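Simulated grasps for training: how much should I vary the scene?

Nermina Berisha
22 September 2020

Hello all. I am collecting examples in simulation for a small network which should choose a grasp from the wrist camera view. Until now I have 200 episodes, all steered by me with a gamepad. After training, the policy goes well to objects in the middle of the table, but with odd shapes it closes too early, or it stops above them and waits.

My objects are partly simple solids and partly lumpy things from a generator. The table gets a stone texture. I save the wrist view at every step, together with the finger opening and the arm pose.

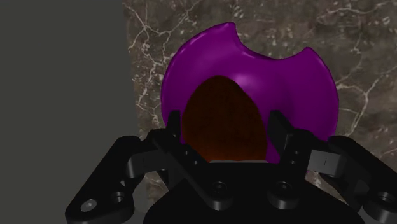
Wrist view with the purple object, fingers still apart.

Should I record more episodes of the same kind, or change colours and textures first? I have only 2 table textures at the moment. One episode costs me nearly a minute, so I would like to ask before I spend the week on it.

Wendelin Rainer

More data. I had the same and it went away when I had enough.

Gertraud Trummer

I would look first at how your episodes end. When I steered by hand, I often waited a moment before closing, and the network learned this waiting very faithfully. Cut the steps where the arm does not move – or keep only a few of them – and train again with what you have. This costs you no new recording.

After that, change the start pose of the arm. In my set 150 episodes with different starts helped more than the many I had made from one place. Textures I would do last, but 2 is too few if you want to go to a real table later.

Please also keep 10 odd shapes completely out of the training. Otherwise you cannot see if it has become better.

Nermina Berisha

Thank you Gertraud, I checked and there are long pauses before closing in nearly all of my files. I will cut them tonight.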